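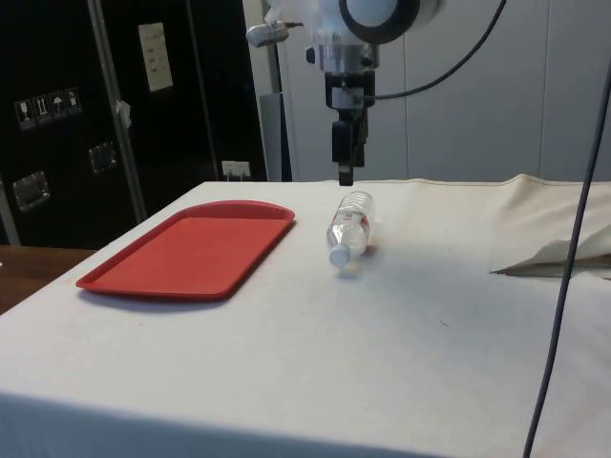 Chapter 4
Trays, Bottles and the Covered Table

Start with the table. Before food, before guests, before anyone picks up a glass – a cloth, a tray, something to drink. Most service training at this level skips it. We won't.

By the end of the chapter you should be able to:
choose a tray for the load
tell when a bottle may lie down and when it has to stand
dress a plain table with one cloth, no pins

Key words: rim, drape, drop, load, clearing pass

A tray is a flat surface with a raised edge. Simple enough. The edge matters more than students expect – a low rim is easy to wipe but forgives very little on a turn. Red plastic is common in canteens and shows up well on a pale cloth, so it gets found at clearing time.

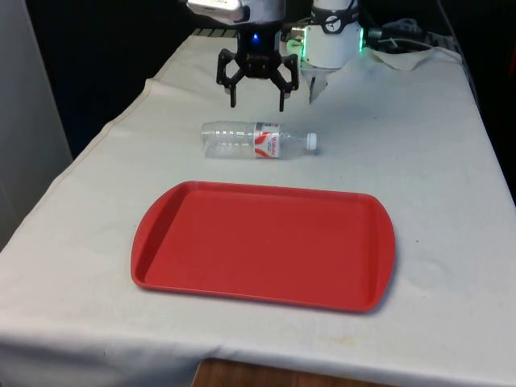 Bottles next. Capped and on its side is fine for a short wait, ribbed plastic grips the cloth a bit. Open bottles stand, always. For carrying, stand them near the middle of the tray, labels facing out, tallest ones frist.

Then the cloth. White shows everything: creases, smudges, yesterday's tea. Check the top before you check the drop. The Pálfi dining hall, our case study in section 4.3, seats up to 173 and changes cloths at noon – we will come back to there laundry bill.

Warm-up, before you read on. Find a tray at home or in the training kitchen. Measure the rim. Write it down, you need it for table 4.1.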